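Hatano to bring back the village play, with a shorter second half

FOR IMMEDIATE RELEASE

Durkarach will have its own stage play again this August, after Hatano, the amateur company based at Maes Hall, confirmed a run of 5 nights. The last production ended at 11.40pm on a Wednesday, and the company has taken the feedback on board. The new one will be over in time for the last bus.

The play, "Hatance", is a comedy about a seaside hotel with one working lift and two rival wedding parties. It has a cast of 35, most of them guests, and one very patient waiter. Each performance will seat 518, including the side benches, which the company describes as "characterful". Cushions may be brought from home.

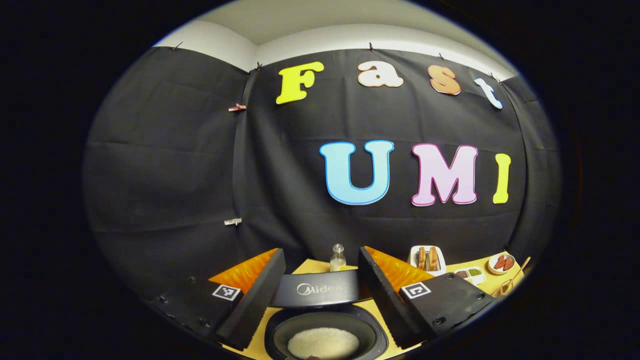 Page last updated: Wednesday, 4.15pm

Tickets go on sale at the Maes Hall box office at 10am on Wednesday. Under-16s get in for half price and must be kept from joining in with the songs until the second verse. The bar will open before the show and during the interval, and will stop serving when the bell rings, whatever anyone was told last time.

Hatano has also printed 600 programmes for the opening night. They contain the full cast list, an advert for the chip shop and an apology for the spelling in the previous edition.

ENDS

Press seats are available on request from the box office. Please say if you are tall.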